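May, 14:30 - serving counter, Furnham room

Went over the soup counter with Casimiro before the Drustbridge lunch trial. We want people to be able to pick up a bowl, ladle their own soup and leave the queue without doubling back for cutlery. Planned for 38 covers, one sitting.

Both wells keep their lids on until serving, with a ladle at each. White bowls and the big round plate stay on the near side. Chopsticks, spoons and napkins all go in the white caddy to the right of the wells. 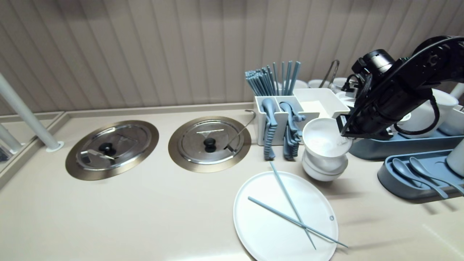
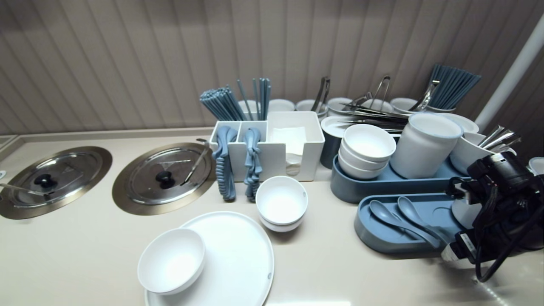
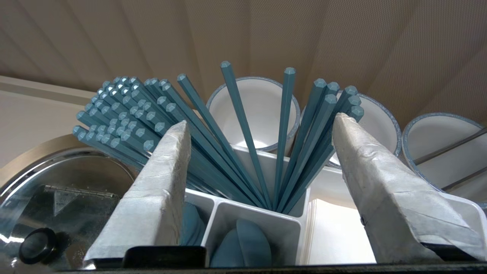

Should the caddy go before the wells, so people take chopsticks first? Leave it after them. Setsuko tried it the other way at Bergeron and people put the chopsticks down to use the ladle, then forgot them.

Still to do:
Chopsticks are packed too tight on one side. Take some out and keep the rest in the drawer underneath.
Ask Setsuko if the Clisumville order has more bowls in it. We are 6 short for 38.
Napkins: one packet of 165 open, one spare.
Lids need somewhere to go once they come off - a folded cloth at the left end would do for now.

Allow 30 minutes for laying out. Casimiro has the list.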